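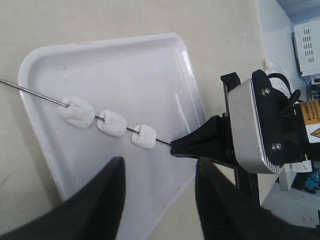
Pointy tools in the gripper: what's your rule?

3 min read

tinsnip_ok
Writing up the bench rules again and stuck on one line. Our current sheet (came from the Bromden site, we just copied it) says "no sharp objects in end effector while a person is within reach." Fine for blades. But does a skewer count? We do food handling tasks, marshmallows on a metal skewer over a tray, that kind of thing. Half my group says it's a kitchen item, stop fussing. Other half wants a full stop before anyone reaches in.

gantrygoat
Counts. It's a thin metal rod on the end of an arm. Doesn't matter what's threaded on it.

mopsy678
Disagree a little. Speed matters more than the object. At crawl speed I'd rather see a hand near a skewer than near a dumb block at full speed. Write the rule on speed and force, not on a list of scary things.

gantrygoat
@mopsy678 force over what area tho. That's the whole problem with a point. The limit that's ok for a flat jaw is not ok for a tip. Your risk assessment is supposed to cover the tool AND the workpiece, held part included. People read the arm's spec sheet and stop there.

mopsy678
ok fair on the area thing. Still think a blanket ban gets ignored in a week.

tinsnip_ok
That's what happened in April. Ban on the wall, everyone reaching in to straighten the tray anyway.

lowbay31
We split it in two at Bedoya and it stuck:
- pointed or edged item in the jaws = arm stopped, and I mean protective stop, not "paused in the script," before hands go past the tape
- anything else = reduced speed, one person, other person on the button
Tape line is 15 inches out from the tray. Pick your own number, ours comes from our own arm and our own stop time, dont copy it.

gantrygoat
Second part of that needs to be bigger font. Copying numbers is how the Bromden sheet ended up everywhere.

rivetsoup
Which way does the free end point? Nobody's asked. We have the jaw hold one end and the approach is set so the other end stays low over the tray and away from the operator side. Costs nothing. Also check what your gripper does on power loss. Some hold, some let go. With a skewer you want to know before, not after.

tinsnip_ok
Ours holds. I think. Will test.

rivetsoup
"I think" is not going on the sheet lol

mopsy678
Add food stuff if anyone eats it after. We mark ours NOT FOOD, whole bag, once it's opened at the bench. Sugar gets in the jaws too, wipe down every session or the grip goes weird.

lowbay31
Yes. Rurora has a decent wipe-down log, one page. Zonby's is four pages and gets filled in at the end of the month from memory, so.

tinsnip_ok
Draft, as of 8/11/18:
1. Pointed/edged item held: protective stop before reaching in. Skewers count.
2. Free end over the tray, away from operator side.
3. Power loss behavior tested and writen on the sheet for each gripper.
4. Bench food marked, not eaten. Wipe jaws each session.
5. Tape distance measured here, not borrowed.

mopsy678
I'd still put a speed number in 1. Somebody will teach a path by hand with the skewer in.

gantrygoat
Then take the skewer out to teach. Use a dowel with the ends rounded off.

mopsy678
Dowel flexes different, your path will be off at the tip.

gantrygoat
So touch it up after, slow, from behind the tape.

tinsnip_ok
Putting both in and letting the group fight it out. Will post the final one when the power test is done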